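Leaving the co-op hauler, selling direct. anyone done this?

skornton_hill
May
Milking 9 months of the year up here, small herd, seasonal. Been shipping to Dunden since my dad ran the place. New contract came and the base is tied to fall volume, which kills anybody who dries off early. So pricing out a small bottling setup. Found a used pasteurizer, Lustell, 1000 liter, seller wants it gone. Anyone running one? Also what do you pay yourself. Real numbers if you're willing.

mudboots
Don't. Sorry. Did it four years. You're not a farmer anymore, you're a delivery driver who also milks. Pay went down the first two years and the third was even with the co-op check.

skornton_hill
Even isn't bad tho? What about year four

mudboots
Compressor went. So did year four.

pawlowska_dairy
Disagree with mudboots, and we've been over this in other threads. Depends on your road. We sit on one that gets traffic, people pull in on their way home. Self serve fridge, cash box, card reader. Zero deliveries. If you're up a dead end then yeah he's right, you'll live in the van.

On pay, we take a flat draw every month whether the milk sells or not. 2239 last month, two adults, house comes with the farm so no rent. Not rich. Before that we took whatever was left over and what was left over was usualy nothing.

hayloft22
2239 for TWO people?? hired man makes more than that down here

pawlowska_dairy
The hired man doesn't own the cows. Also doesn't get the house, the meat, the truck. Count it all up before you compare.

hayloft22
Can't eat equity. Heard my whole life how the land is worth a fortune. Great, when do I get to spend it

mudboots
When you quit

skornton_hill
OK so on the road thing. We're not on the main one but it's a short hop. Could put a fridge at my sister's, she's right at the turn. Would need power run out to the shed. Is a shed legal or does it have to be on the farm

zdzislaw_z
Call your inspector before you buy anything. I mean before. Some will let you do a second location under the same license and some want a whole separate one. Mine wanted a floor drain in a room with one fridge in it.

Lustell units are fine. Old but fine. Gaskets are hard to get, ask if he's throwing in spares. Check the chart recorder works, that's the part that costs you.

Zdzisław Żak
sheep now, cows before

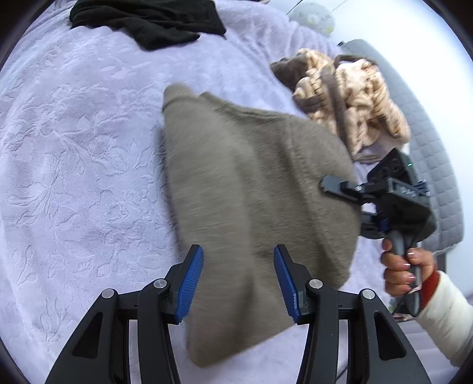 Do you need a separate bulk tank if you're bottling part of the milk and shipping the rest?

Depends on the buyer. Most let you draw off your share ahead of pickup from the one tank, so long as it's logged and they've agreed in writing. Ours wanted the draw done before the hauler sampled. Some contracts are exclusive though and you can't hold back a drop past house use, so read that part twice.

skornton_hill
Just dug ours out. Page with the exclusive bit says "all milk produced" and then there's a line about written consent. So maybe?

pawlowska_dairy
Ask for the consent. Worst they do is say no. Do it by letter, not over the phone with the field guy, he'll say sure no problem and then he's gone in six months and it never happened.

mudboots
That one I agree with

hayloft22
what's he asking for the pasteurizer anyway

skornton_hill
965 plus I haul it. Been sitting in a barn, dry at least. Says it ran when they pulled it

mudboots
They all ran when they pulled it

zdzislaw_z
965 is cheap enough to be worth the drive. Bring a flashlight and look at the welds around the outlet. If there's pitting leave it there. And look up under the lid, people forget the lid.

skornton_hill
Will do. Letter first, then inspector, then go look. Still want to hear from anyone who paid themself a set wage from day one. Wife says she's not doing leftovers another winter

pawlowska_dairy
Your wife is right. Pick a low number and pay it like the feed bill. If you can't cover it three months running, you know something you needed to know

mudboots
Or borrow to cover it and find out in year four. Set wage is fine if the cash is there. We set ours off the spring checks and that was dumb, spring always looks good. Use your worst month

hayloft22
worst month i'd be paying the cows

skornton_hill
lol same. OK off to milk, will post after I see the thing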